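Board index > Robot learning > Data collection

Task board demos: how much do you vary the board position?

dudden_lab
Posted 22 July 2018

We are collecting teleoperated demos on a task board. Buttons, sliders, toggle switches, a knob and the test leads. Two arms, a head view and a wrist view, recorded together. The policy does fine on the buttons. On the leads it reaches for the right area and then closes the fingers too early.

The operator puts the board back at roughly the same angle every time. My question is whether to move it more, or keep it fixed until the plug part works.

Head view first, then wrist.

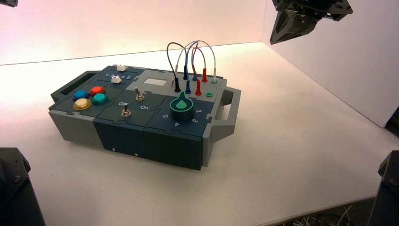
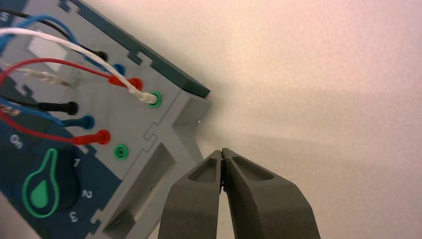 Episodes start from a random arm pose inside a small box of allowed positions. We log joint angles, finger opening and both video streams. Anything where the operator fumbles gets thrown out at the moment, so what is left is all clean runs.

skavmont
Move the board. If you keep the angle the same it will learn the angle. We had 13 people's worth of demos with the fixture bolted down and had to redo nearly all of it.

trandalton5
I don't agree. Get the plug working in one place first, then move things. If you change position and task at once you can't tell which one broke it. We kept ours fixed until January and I would do it that way again.

skavmont
That only works if you have the time to collect twice. Most people don't.

m_agbeko
Different point. Why are you throwing out the fumbles? A missed grasp followed by a good one is the most useful thing you can record for leads. With only clean runs the policy has never seen itself 2 mm off and has no idea what to do there.

dudden_lab
Our lead, Melati Hidayat, set that rule. She was worried it would learn the fumble.

m_agbeko
Trim the bad part and keep the recovery. Start the episode just after the miss.
Mohammed-Awal

trandalton5
Agree with that one. Also check your timestamps between the two cameras. Closing early was a sync problem for us, the wrist stream was 5 frames behind and we blamed the data for weeks.

dudden_lab
Checked. The wrist stream is 2 frames late. Not as bad as yours but it is there on every episode I opened.

skavmont
Fix that before you collect anything else. I'd still move the board.

dudden_lab
OK. Sync first, then a batch with recoveries kept in and the board fixed, then the same again with the board turned. Will post the numbers for both.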